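4.2 Bin contents and how items come to rest

The 67 household items in the Kondthorpe set were chosen from the bathroom, kitchen and desk drawers of five homes. Section 4.1 dealt with their weight and outer dimensions. We now turn to how the items lie once they have been dropped into a sloped metal bin, which matters for anyone packing or sorting mixed goods by hand or otherwise.

Each trial began with a small group of items released together over the bin. We ran 1,000 drops with the tall-sided bins and another 1,000 with the shallow Himwood trays, and recorded the final position of every item after it stopped moving. Items that landed on the rim were put back and the drop was repeated.

Long items with a round section gave the widest spread of results. A pen or a wooden spoon will roll until it meets a wall or another item, so its resting angle depends mostly on the slope of the wall. Brushes behave differently. The bristles act as a brake on one end while the handle is free to swing, and the brush usually turns a little around its head before it settles. Flat-backed brushes tended to finish with the back down. Brushes with a cylindrical head have no such preference, and we found them in nearly every orientation, often well away from the walls.

This is why we list hairbrushes as two separate classes in the item table -- flat and round -- even though earlier inventories, including our own Quezada list from January, put them together. The round class also has a practical drawback for people who pack returns. The head is wider than the handle, so the brush rests unevenly and the handle end sits clear of the floor by an amount that differs from model to model. Figure 6 shows a round brush at rest.

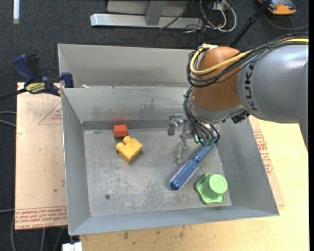

Figure 6. Front bin with four items. The blue hairbrush lies diagonally on the right half of the floor, bristled head toward the lower left.

Elba Cisternas, commenting on a draft of this section, objected that our two classes leave out folding and travel brushes, whose hinges change the balance when they open during a fall. She also asked whether worn bristles would brake less than new ones. We agree on the first point and have added a note to the item table. On the second we have no data, as all brushes in the set were bought new.

Floor wear was a further concern. A scratched metal floor may hold a hard plastic handle slightly longer than a smooth one, but we did not measure friction over the life of the bins, and the Ola subset was collected in trays that had seen less use. Comparisons between the two subsets should therefore be limited to item class and final orientation. Distances from the walls are reported separately for each bin type in Section 4.3.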